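Shared kitchen at Nilwood opens again with lighter dishes

Last updated: 7:40 a.m.

The shared kitchen on the ground floor of the Nilwood building is open again for tenants, after it was closed for most of March. The room has a new work counter and a new set of colored dishes, which will stay in the kitchen for everybody to use.

The work did cost 1,788 dollars, and it was paid from the common fund of the building. Defne Çetinkaya, who coordinates the shared rooms, said that most of this money went to the counter and the plumbing. The dishes were the smaller part, 155 dollars for the complete set.

"The old plates were heavy and many had broken edges," she said. "People brought their own from home, and then they forgot them here. We had a cupboard full of plates without owners."

The new dishes are in different colors, with green and orange among them. Bowls are put on the plates of the same color, so a person can take a full place setting with one hand. The sink is stainless steel with a tall faucet, so large pots can be filled without turning them on the side.

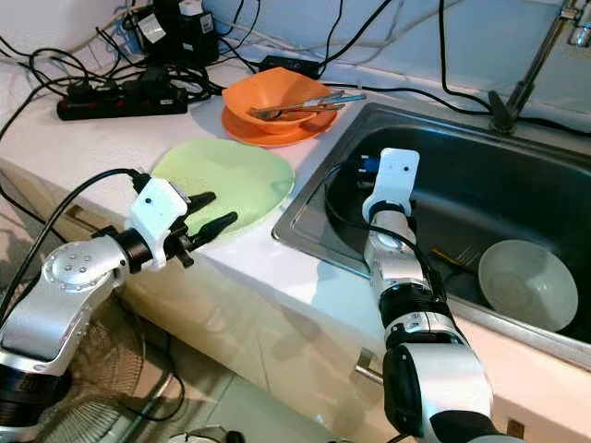

Rules for washing up

Tenants are asked to wash what they used within 15 minutes after eating. Bowls may stay in the sink during this time, but not overnight. Chopsticks and other utensils should be rinsed separately and go back in the drawer on the left — this was a frequent complaint in the old kitchen.

The two companies on the first floor, Zendis and Tradum, have agreed to take turns with the evening check. Zendis begins in April. The person on duty looks at the sink, wipes the counter and writes the time on the sheet by the door.

Some tenants asked for a dishwasher. Ms. Çetinkaya said the building received one offer, from the supplier Mridha, for 481 dollars without installation. The decision will be taken in June, when the cost of the water connection is known. 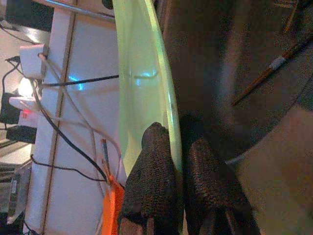
Pale green, with the light coming through.

The kitchen is open from 7 a.m. to 9 p.m. Tenants who lost a key card during the closing can ask for a new one at the front desk. Plates and cups left from the old kitchen are in a box in the hallway until the end of April, and after this date they will be given away.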